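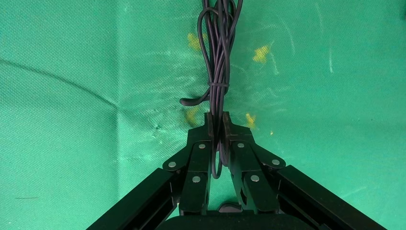 # Ferell hide counts

Bird records from the two hides at Ferell marsh, kept by Aarti Dhillon and Tsung-han Shek. Last updated 18/04/2026.

There are 1274 rows in `sightings.csv`. Each row is one species on one visit, so a morning with 30 species makes 30 rows. We have kept the notebooks for anything that looks odd.

## Files

- `sightings.csv` – the records
- `visits.csv` – one row per visit, 217 in all, with start and end times, wind and cloud
- `species.csv` – the 91 species on the list, with English and scientific names
- `notes.md` – longer notes on difficult birds, mostly gulls and pipits

## Columns in sightings.csv

| Column | Meaning |
|---|---|
| `visit_id` | matches `visits.csv` |
| `hide` | `skoreck` (north) or `arango` (by the sluice) |
| `species` | English name as in `species.csv` |
| `count` | highest number seen at one time |
| `heard_only` | `y` or blank |
| `observer` | `AD`, `TS` or `both` |

A blank in `count` means present but not counted. Please don't read it as zero. Starlings going to roost are nearly always blank.

## Things to know

Skoreck hide was shut for most of March while the boardwalk was mended, so every visit that month is from Arango. Water rail looks scarce as a result. It was calling from the reeds on the first visit after the hide reopened.

Tsung-han's early visits were entered with local time all year and Aarti's with GMT. These have now been put right in `visits.csv` – if you have version 1, please throw it away and use version 2.

Willow tit and marsh tit are only split where the bird called. The rest are down as `willow/marsh tit`, which has its own line in `species.csv`.

Nest sites are left out. Records of breeding marsh harrier carry the hide name and nothing closer.

## Use

Free to use for any purpose if you credit "Dhillon and Shek, Ferell hide counts". The Dritik script that turns the notebooks into rows is in `tools/`. It expects UTF-8 and will stop at the first species name it doesn't know.

Corrections are welcome as an issue, with the `visit_id`.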